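The Bedroom on the Workbench

Arif Nugroho builds his robot on Thursday evenings, at the far end of a shared workshop above a tyre fitter's. The bench is his from seven until the building is locked. On it are a soldering iron, a tray of motor brackets, a vice and a laptop, and for most of last winter it was the laptop that got the attention.

He had started the other way round. The first version had one arm, driven by Lesik motor boards he bought second-hand, and he wrote the control code with the arm bolted in front of him. It worked after a fashion. It also stripped two gearboxes in a week and put a dent in the bench that the other members still mention. After the second gearbox he stopped, bought a licence for a simulator called Grevo and began again on screen.

The change cost him very little. Replacement gears had come to 436 pounds by then, and the software was a fraction of that. What it took was time. Every part he meant to build had to be drawn first, with the right weight and the right limits on each joint, and it was January before the model would hold its arms out without drooping.

Picking things up came next. He runs the same grasp over and over with small changes to the angle of the wrist, and looks at the view from the wrist camera when the numbers seem wrong.
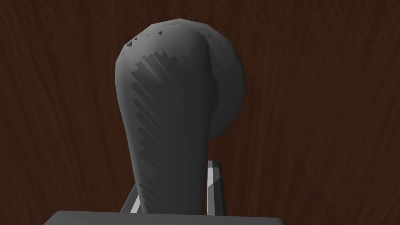 The wrist view in simulation, with a grey test shape between the gripper's two fingers. The jagged shadow is part of the render.

Nugroho's first batch was 2,000 grasps, left running overnight. By his count 994 of them held. He found that figure encouraging and went through the failures over breakfast, sorting them by the way they went wrong. A good many were slips, where the fingers closed at a slant and the object turned. Others came from his own drawing. He had given the finger pads too little friction, and once he measured a strip of the real rubber on a tilted board and typed in the result, the slips fell away.

Shadows were another matter. The coarse ones troubled him for a while, as he was using the camera picture to find the edges of things and a row of dark teeth looks very like an edge. He could have turned the shadow quality up, but the laptop's fan was already running flat out. In the end he took the depth reading for the outline and left the shadows alone.

With the grasping in fair shape he moved the model indoors. The rooms are put together from a library of furniture and fittings, and he picks from it without much thought for taste. There is a bed, a lamp, a basket on the floor, a figure in black armour standing by the wall.
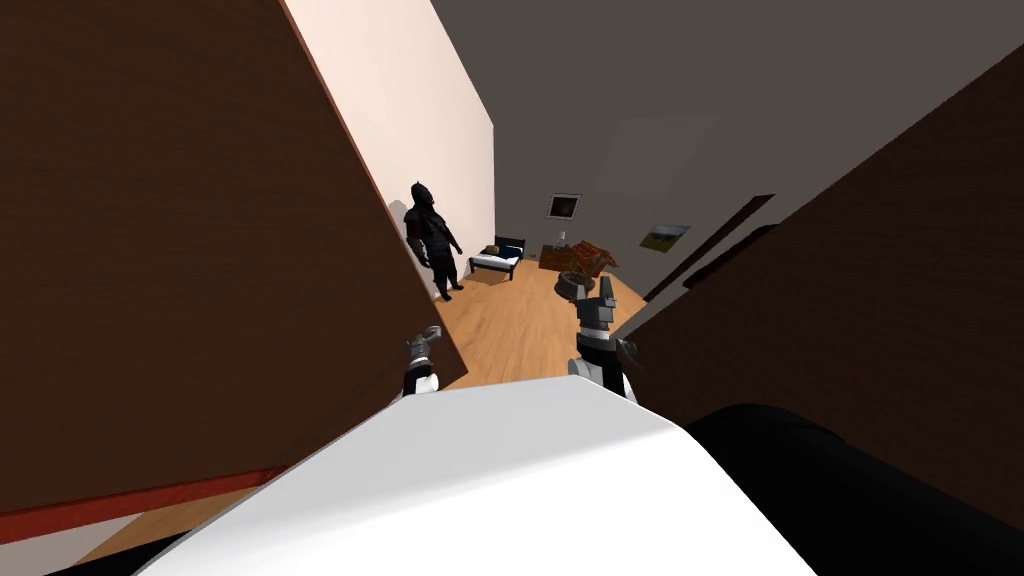
Doors and large panels are the hard part of a room. A robot with two arms is wide, and an elbow that clears a gap going in may not clear it coming out. Nugroho's planner used to treat the whole machine as a box, which was safe and meant it hardly went anywhere. Now each arm is checked on its own, link by link, and the planner has up to 30 milliseconds to find another way before the robot is told to stop.

The metal version is coming along behind. The torso frame is welded from Filmont square tube, and the first wrist, turned on the workshop's old Sönmez lathe, sits in a biscuit tin under the bench. The second has been cut twice, the bore being too tight the first time and too loose the next. He has bought more bar and will try again when the lathe is free.

He has kept the dented section of bench as it was. The new arm will be bolted down a little to the left of it, where the wood is sound.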